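Pad swap day

22nd July

Quick one tonight because my hands are sore and I want to get it down before I forget what I did. The hand gripper had been bugging me all week. Jaws closing a hair crooked, and the left pad letting go of anything soft. You squeeze, it grabs, it lifts an inch, then the thing slides out. Hard plastic was fine. Cloth, no chance.

So, pads off. They're the blue ribbed ones from Retico and they go on over the jaw like a tight sock. Getting them off is the worst part of the whole job. I used to pry with a flat screwdriver and chewed up the edge of a jaw doing it, don't do that. Warm water for a few minutes, then roll it back from the tip with your thumbs. Slow. Swearing is optional.

Underneath was gross. Lint, a bit of hair, something sticky I didn't investigate. Dish soap and an old toothbrush, then dried everything properly, then dried it again. Last December I put pads back on over a damp jaw and they crept forward every few squeezes until one came off in the middle of a run. Lost a whole afternoon.

Screws next. 4 to a jaw, two each side. I'd been tightening them one at a time all the way down, going around, and that was my crooked close right there. The first one pulls the jaw over and the rest just hold it in the wrong place. Now I snug all of them with the jaw held flat against its partner, then go back across in a criss cross and finish by hand. No power driver. The plastic strips if you look at it funny and the Kellgate replacements take forever to show up.

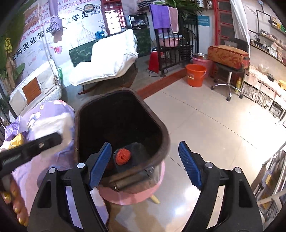
Then the boring part, testing. My routine is a scrubber and a rag in a bin, pick the scrubber up, put it back, pick the rag up, put it back. The scrubber is a good one because the mesh gives a little and you can feel right away if one pad is doing all the work. The rag tells you about the tips. If the tips don't meet you get a fold of cloth instead of a pinch, and it drags out.

First try, tips still not meeting. Argh. Took the left side apart again and the pad had a twist in it, ribs running slightly uphill. Easy to miss when you're tired. Rolled it back on straight and redid the screws, same criss cross.

Second try was much better. I got up to 157 picks and dropped 3, all of them the rag, all when I was rushing and came in at an angle. I'll take it. The log says the old pads had 762 on them which is more than I thought, I should of changed them way sooner.

Notes to self, mostly:

Mark the pads L and R inside the cuff with a paint pen. They look the same and they are not the same once they've worn in.

Check the screws after the first session, not the next morning. They settle.

Wipe the ribs down at the end of the day even if they look clean.

Order a spare set. I say this every time. The Golska ones are cheaper but softer, and the last pair went shiny on me pretty fast, so probably Retico again.

Still have a faint click in the handle when I let go of the squeeze. Might be the return spring, might be teh pivot wanting a drop of oil. Didn't open it up tonight. Tomorrow, if I can find the small hex key.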